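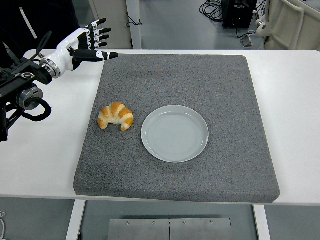

A croissant and an empty plate.

Waking the old girl after winter

Every November I put the car away with a full tank, a clean conscience and a trickle charger. Every spring I find that the charger was plugged into a socket that was switched off. This year the battery was showing less life than I do before breakfast, so out it came, and a new one went in for nearly 90 pounds.

Oduor Mwakyusa, who has owned the same saloon for longer than I've owned teeth without fillings, reckons the battery is the least of it. Look at the brake hoses, he says. Mine had gone crazed and stiff as liquorice, and I'd driven 700 miles on them last summer feeling rather pleased with how she stopped. 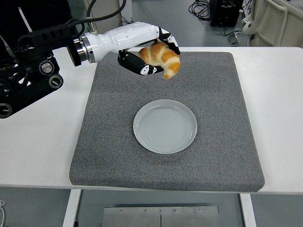
Tyres next. Plenty of tread, lovely shiny sidewalls, and a date code from before my daughter sat her driving test. She has two children now. A set of four in the right size has gone on order from the place in Ditton – cross-plies, before anyone writes in.

If yours is up and running, the summer run leaves Starnton for Beaulieu on June 14, 2019. We have room for a few more cars, and Valdir Honorato has the route sheets. Please follow them this time. The ford is still there and it is still deeper than it looks.

We use cookies to improve your visit. Accept / Manage settings

Comments

Pete_H: Mine was the distributor cap. Third year running.

Marguerite: Is the ford optional?

oldspanner: Cross-plies?? Brave man. I went to radials and can now steer with one hand.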